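10/10/2024

**Open day at the Skarnar ropewalk, Stitholm**

The ropewalk at Stitholm opens to the public on two days a year, one in August and one in October. We went to the October one. The bus from Rustad stops at the bottom of the harbour road and it is a steep walk up from there, so anyone with bad knees should ask for the minibus when booking. Tickets are checked at the gate and you are given a paper sticker to wear.

The building is long and very narrow. It was put up for making ships' rope and has been altered at the north end only, where the office and the shop are now. The rest is one room with a stone floor, small windows down the seaward side and a rail along the middle for the traveller, a wheeled carriage that moves up the walk as the strands are twisted and shorten. Groups stand behind a chain on the landward side. It is cold in there, even with a coat.

The tour begins with the fibre store. Skarnar uses hemp, manila and a small amount of cotton. The hemp comes in bales and has a strong smell, a bit like a stable. We were allowed to handle a sample of each. Manila is the stiffest of the three and leaves bits on your sleeves.

After that comes the hackling, done by drawing the fibre through boards set with steel pins. A little whale oil used to be put on the pins. They now use a vegetable oil, which our guide said makes less mess and keeps better. Spinning is done by machine on weekdays but was shown by hand for the open day. The spinner walks backwards with the fibre wrapped at the waist, letting it out evenly. It looks easy and is plainly not, as those who had a go found out. My own yarn was thick as a finger in one place and parted in the next.

The laying of the rope is what most people come for. Three strands are fixed to hooks at one end and to a single hook on the traveller at the other, with a grooved wooden cone called the top between them. As the hooks turn, the top is pushed along by the rope closing behind it. The noise is considerable. A full length took longer than I expected and several children had lost interest by the end, though they came back for the cutting.

Lunch was soup and rye bread in the canteen, 5 a head, paid in cash. The soup ran out early.

In the afternoon there was a talk on what rope and cord are used for now that few boats want it. Mats, bell ropes, fenders and garden work make up most of the orders. Coiled work for the house sells well too, and the Briritz shop down on the quay keeps a shelf of it.

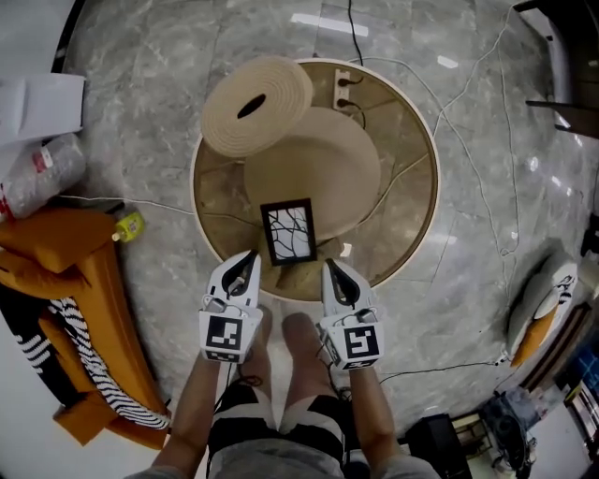
Vol. 2, No. 2

Flat coils of this sort are worked from the middle outwards, each turn stitched to the one before. The speaker's advice was to keep them out of strong sun and to brush them dry.

The shop sells offcuts by weight. I bought a bag of manila ends for tying in the beans. The last bus back to Rustad was full and left early, so be at the stop in good time.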